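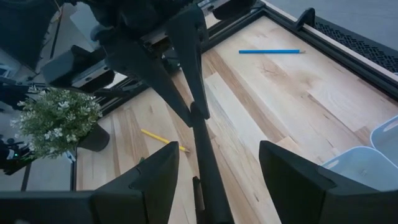

OK so. Budget talk. Keep this one short on slides, most of you want to get to the questions anyway. Notes are for me, posting them becuase people asked last time.

Start with the number everybody remembers wrong. The arm is not the budget. Arm was less than half of what we spent at Preden. Say this twice.

What was in the rest:
Rails and mounting. Fingers — we went through more fingers than planned, buy spares up front. Cables, and the longer cables after the first cables. Benches. Compute. Bins, pencils, all the silly little stuff on the table. Shipping, which went on a different cost code and so didn't show up until April.

Pause here. Ask who has a line for spares. (Last time 2 hands went up.)

Small stuff next. Light bins, the kind with a handle slot. Cheap. We put 500 dollars in the plan for table objects and it felt like too much. Spent it. Things get dropped, squeezed, walked off with. Put the line in, do not let finance fold it into office supplies, you will never see it again.

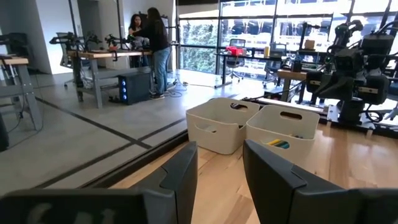 Lab planning lead, Preden
Notes for the equipment planning session, March 12, 2022

Floor space. This is the part I would do over. We priced the arms first and then went looking for where to put them. Wrong order. Draw the room first. Bench, space behind the bench for a chair, space for somebody to stand next to the person in the chair. Then the arms.

Several arms on one bench saves floor, costs you in other ways. One person working on one arm means the neighbors wait. Ask the people who'll sit there, not the people signing.

Computers on the floor under benches — fine to start, plan to move them. Same with loose cable. We had no line for cable trays. Have a line for cable trays.

Quotes. We got them from Istent and Lapointe. Istent lower on the hardware, Lapointe lower once you added mounts and the service plan. Took us 2 weeks to see that, the quotes don't line up row by row. Make your own sheet, make them fill it in. Same rows for all. If a vendor won't fill in a row that's an answer.

Lead time: Istent said 30 days. It was 70. Not picking on them, everyone was late that year, but we had the room ready and people assigned and they sat. So: payment tied to delivery, get it in writing, and don't book staff time against the vendor's date.

Rent vs buy. Skip if short on time. Renting made sense for the first arm only. After that the monthly adds up fast and you cant modify anything, no drilling, no custom fingers. We asked.
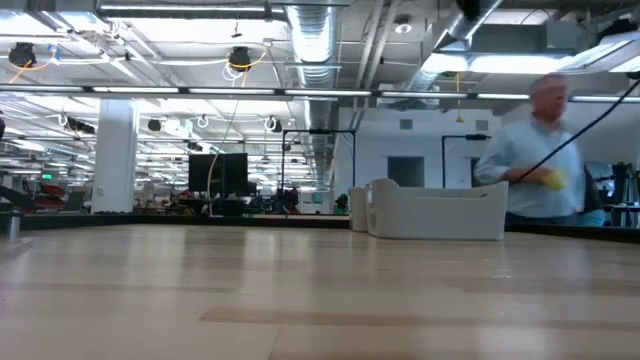 which brings me to install, and who is in the room for it. Our plan had zero hours for our own people during install. The vendor does it, right? No. Somebody has to find the power, sign the forms, hold the other end of the thing. Budget your own hours. We now write them down as a real cost and the total looks worse and it is also correct.

Look up, too. What is over the table matters when you start hanging lights or cameras. Ducts, pipes, other peoples cords. Get facilities to walk it with you before the order goes in and ask who owns what. Changing a ceiling is a different budget and a different year.

Tracking. We use Trakport for the inventory, tags on the big things only. Grippers count as big things. Bins no. Whatever you use, enter the serial number the day the box is opened, not at audit time.

Year two slide. Read it out:
spares again
service plan if you took one
replacement fingers
table stuff again
one thing you forgot

Contingency — I get asked for a percent every time and I don't have a good one. Take the biggest single line after the arm and add it again. Rough but it held for us.

If running over, cut the rent section and the Trakport bit, go straight to the blank quote sheet. Put it up and leave it up durring questions.

Likely questions: used arms (maybe, only with the controller included), training cost (ask for it as a separate row), can the bench be shared with another team (yes, agree on the calendar before the bench shows up)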